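I was sent another handover safety report last week, this time from Zomberg, and it has the same hole in it as the one I moaned about in June. So I'll moan again, with numbers.

The claim is that their handover routine on the Correa arm "yields on contact". The robot brings something to a person, the person takes it, and if the person's hand is somewhere it shouldn't be, the arm goes soft and backs away. Lovely idea. They ran it 1509 times in simulation and logged 12 failures. The summary calls this "well within tolerance" and doesn't say whose tolerance.

I went to the appendix, where the bad news usually lives. All 12 failures are the same failure. The hand meets the side of the gripper, part way up, and the arm doesn't register it. It carries on with the move it had planned. In one run it carried on for 400 milliseconds before anything in the log changed, and what changed was that the trial timed out.

Now look at how contact is measured. The routine reads force at the fingertips and torque at the joints. The fingertips are where you'd expect a hand to be if you'd written the script for the hand yourself. A slow push on the middle of the gripper gives the fingertips nothing to feel, and the joint torque stays under the threshold, which somebody had raised because the arm kept stopping for no reason during fast moves. That change gets one line in the notes. No test was rerun after it, as far as I can tell.

I asked Cledwyn Wogan about this, as he used to tune these things for Fumero. He said the raised threshold was the first place he'd have looked, and that he had done the same himself more than once with a demo due in the morning. I believe him. It's the sort of fix that works straight away and then gets forgotten.

My bigger quarrel is with the simulated hand. It has no weight behind it to speak of and it never flinches. A real person who gets nudged by a machine pulls back, or grabs hold, or says something rude and knocks the bowl over. The one in the tests holds its pose. So when the report says that no contact went over the force limit, I don't know what that is worth. Imke Steinbach, who reviewed it for Gerkico, wrote back that the hand model is "adequate for comparison between versions". Fine, but comparison between versions isn't what it says on the cover.

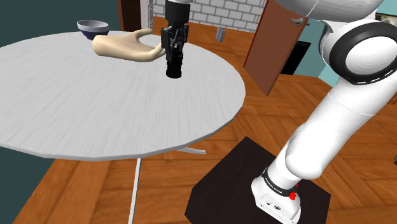 **Filed under: Robots, Things That Should Have Stopped**

With the palm up and the fingers at the gripper's midsection, you've got the awkward case. It's hardly a strange way for someone to reach for a thing. I'd do it. The bowl is a short way off on the table, and a person with an eye on the bowl could easily misjudge the gap.

They did try a patch. It puts a soft zone round the whole gripper, so the arm slows down when the hand gets near. I'm told it was run 53 times with no failures, which sounds nice until you go back to the first set. At 12 in 1509 you'd expect to get through 53 runs clean more often than not, patch or no patch. It's also cheating a bit, as the simulator knows exactly where the hand is. A real arm would need a sensor to tell it, and the report doesn't mention one.

What I'd want before standing next to it: the old threshold put back, the full set run again, and someone pushing on the side of a real gripper with a padded stick and a force gauge. It's a dull afternoon's work. I've written to Zomberg to ask if any of it is planned and had an automatic reply with a ticket number.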